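The great wardrobe clear-out (and what I'm wearing instead)

9 Jan 2022

So I did it. I finally did the thing I've been promising to do since we moved in, and went through every single item of clothing I own. It took me 2 full days, a lot of tea and one small cry over a cardigan, and I've come out the other side with fewer clothes and very strong opinions about hangers.

Some background, for anyone new here. I stopped buying new clothes last November. I hadn't made a resolution or anything so grand, I'd just had a look at my bank statement and found I'd spent £344 on clothes in the space of a few weeks, and I couldn't have told you what half of it was. A top from Himum that I'd bought in two colours (why??). A pair of boots that pinched. A dress for a party I then didn't go to. I felt a bit sick, if I'm truthful, and I deleted all the shopping apps off my phone that same evening while I was waiting for the pasta to boil.

Anyway! The clear-out. I'd read all the advice about holding each thing and asking how it makes you feel, and I can tell you that most of my clothes make me feel nothing much at all, they're just socks. What worked better for me was trying things on. All of them, even the ones I was sure about. It's tiring and you get very hot and your hair goes mad, but you learn a lot in a short time. I had a grey wool skirt I would have sworn was my favourite, and I put it on and couldn't sit down.

Trousers were the worst. I'd been putting them off till last and by then it was dark and I was grumpy. I have always found trousers hard to buy, I'm short in the leg and I like a high waist, and every shop seems to think you can have one or the other. So when I find a pair that fits I wear them until they give up on me, and then I keep them anyway in case I learn how to mend them.

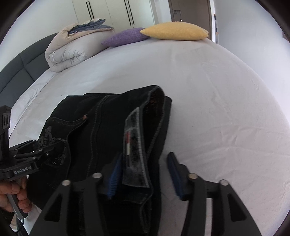

I'm going to learn how to mend them, by the way. That's my project for this winter. There's a little haberdashery called Lozano tucked behind the bus station, with drawers of buttons right up to the ceiling, and they run a mending evening upstairs where you bring whatever you've got and sit round a table with other people who are also stabbing themselves with needles. I went for the first time before Christmas and came home with a darned elbow that looks like a squashed spider. I'm very proud of it! The second one was neater. You're meant to weave over and under, over and under, and I kept losing track every time the biscuits came round.

The other thing I've been trying is washing everything less. I used to put a jumper in the machine after one wear, just out of habit, and now I hang it by the window overnight and it's usually fine. I've also gone right down on the temperature and stopped using the tumble dryer except for towels (I've tried line-dried towels, I know they're better for the planet, they take my skin off). My black things in particular are holding their colour much better, and I'm turning them inside out now too, which my mum told me to do for years and I ignored.

What went, then? Four bags to the charity shop, one bag of things too far gone for anyone, and a coat I sold to a neighbour. I put a few nicer bits up for sale online and made £17, minus the postage, so I won't be retiring just yet. The party dress is still up if anyone wants it. Never worn, obviously.

And yes, I've cracked and bought one thing since, I might as well confess. It was second-hand, from Indus, the vintage place next to Mutis where I get my coffee, so it was practically on my way. A big bottle-green corduroy jacket with proper deep pockets. It's missing a button on the left cuff and I've already been back up to Lozano to find a match. They didn't have one the same, so I've gone for a brown one that's a tiny bit too big, and I have to shove it through the hole with my thumb. I've worn it every day this week.

Next up is the airing cupboard, where I believe we have fitted sheets for beds we no longer own. If you've got a way of folding the things that doesn't end up as a ball, please leave it in the comments. I've watched the videos. I've watched them slowed down. I still get a ball.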